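Prosora Grasp Planner
Software for parallel-jaw grippers with a wrist camera

Grasp Planner takes the view from a camera mounted behind the fingers and returns a jaw width, an approach angle and a closing speed. It runs on the robot's own controller PC and does not need a network connection once the license is installed.

The planner works from a short setup file that lists finger length, pad shape and maximum opening. Linkage grippers and straight-rail grippers are both supported. Printed fingers are fine as long as both pads are the same size. After changing pads, run the jaw calibration again with the gripper fully open over a clear work surface. Calibration takes 22 steps and saves automatically.

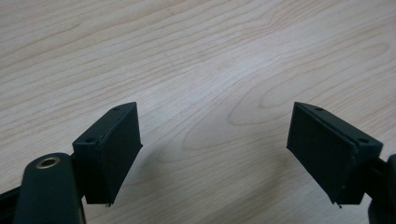

Wood grain, printed patterns and glare are common causes of false picks. Version 14 adds a surface filter that learns the bare table first and leaves it out of the object search. The filter can be switched off per job. If the table is replaced or the lights are moved, record the surface again from the Setup tab.

What is included
Planner runtime and setup tool
Finger profile editor
Log viewer with replay
Python and C++ interfaces
434-page manual (PDF)

Upgrading
Job files from version 13 open without changes. Older files must be converted with the tool in the Extras folder. Keep a copy of the original, as converted files cannot be saved back to the old format.

Licensing
One license covers one controller. Licenses can be moved between machines through the Clondville support desk. For volume orders, contact Abelardo Montoya in sales.

Related products: Montes Path Editor, Baltano I/O Bridge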